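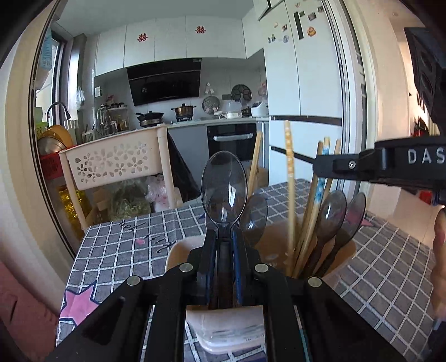 **Department of Journalism and Media Studies, Roltier College**

# Chapter 13: The First Story on a Burglary

Most crime reporting is about property. A new reporter on the police desk may wait months for a homicide, but there will be a burglary to write up in the first week and very likely on the first day. The work is short and it looks easy. It is also where many of the mistakes covered in Chapter 2 get into print.

This chapter deals with the first story, the one written within hours of the report, when the police have said little and no one has been charged. Later stories, on arrests and court dates, belong to the next part of the book.

## What the word means

Readers use *robbery* for almost any theft. The law does not, and a news story should not either. Robbery is taking something from a person by force or by threat. Burglary is entering a building without permission in order to commit a crime inside. Theft, or larceny, is taking property that belongs to someone else. A store whose back door was forced at night was burglarized. A clerk who was threatened at the register was robbed.

State laws differ on the details. In some states an attached garage counts as part of a home and in others it is treated separately. Before writing your first story in a new state, read the statute and keep a copy in your desk. Police press officers sometimes use the everyday word on the phone and the legal one in the written report. When the two do not match, call back and ask which offense is listed.

## A working example

The incident below is used throughout the chapter. The log entry came from the Tostberg police desk and was the only written record available when the first story was due.

> 2019-02-24. Commercial burglary, Drirkanard Camera and Repair, 209 Sydorenko Street. Rear door forced. Cash and merchandise taken. Owner notified. No suspects at this time.

The paper's website had this up before noon:

> Thieves broke into a popular Tostberg camera shop overnight and made off with thousands of dollars in equipment, police said.

Compare the two. The log does not say *thieves*, and one person may have forced the door. It does not say *overnight*. It gives a date and no time, and the shop may have been closed since Saturday afternoon. It does not put a value on anything. The words *police said* at the end of the sentence make the department responsible for all of it.

The reporter had in fact spoken to a neighbor, who guessed at the value and the hour. There is nothing wrong with talking to neighbors — they often know when a shop closes and who has a key — but what they say has to be credited to them, and a guess has to be reported as a guess or left out.

A corrected version ran that evening:

> Someone forced the rear door of a Sydorenko Street camera shop and took cash and merchandise, according to a Tostberg police log dated Sunday. The log lists no suspects.

It is less exciting than the first. Every part of it can be checked against the record. Two days later the owner finished an inventory and told the paper that nearly 300 items were missing, most of them filters, straps and batteries. The total value was well below what the neighbor had supposed.

## Before you call the owner

The owner of a burglarized business has usually had a bad morning. Say who you are and which paper you work for, and ask whether this is a good time to talk. Have the log entry in front of you. Begin with how the business name is spelled and what it sells, and leave the losses for later in the call.

Do not ask about alarms, locks or where cash is kept unless the story needs it. If the owner offers these details, think about whether printing them would help someone come back. Police may ask you to hold back one fact, such as a tool left behind. Take such requests to your editor — the decision is not yours alone.

## Terms used in this chapter

- **Attribution:** the words that tell a reader where a piece of information came from.
- **Incident log:** the short public list of calls and reports kept by a police department.
- **Forced entry:** entry made by breaking or prying a door, window or lock.
- **Commercial burglary:** burglary of a business, as opposed to a home.

The next section takes up the incident log line by line, starting with the date and time fields.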